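**Small padlock on a shared tool case: key sticks, shackle won't seat**

Asked by Rungnapa Boonchu, June 1, 2026

I have a small padlock, blue body, silver shackle, on a case we open over 10 times a day. Since April the key has dragged on the way in, and the shackle needs a second push to latch. Is it worth servicing, or do I replace it?
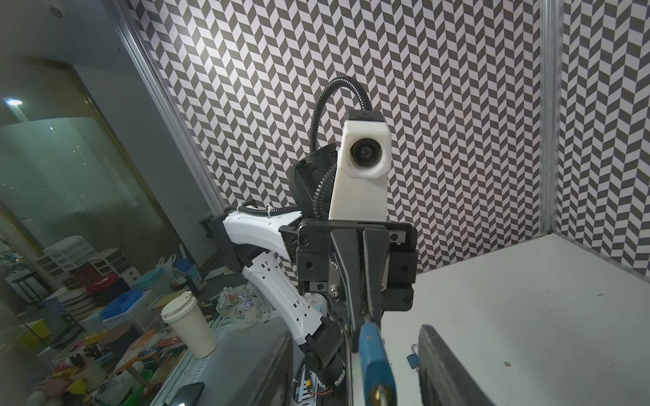

*1 min read · 3 answers*

**Answer 1 (accepted)**

Service it first. Blow out the keyway, add a small puff of dry graphite, then run the key in and out until it comes out clean. Put one drop of light oil in each shackle hole — no oil in the keyway, it turns graphite to paste. Work the shackle open and closed with the key turned. If it still needs two pushes, check the shackle for side play. A bent one won't line up with the latch.

**Answer 2**

Graphite is messy. I use a dry PTFE spray. Also compare your key to the spare. A worn key drags exactly like that, and cutting a new one from the spare is cheaper than a lock. Don't copy the worn key.

**Answer 3**

Just buy another. Brimard has small ones, I think. Mine stuck too.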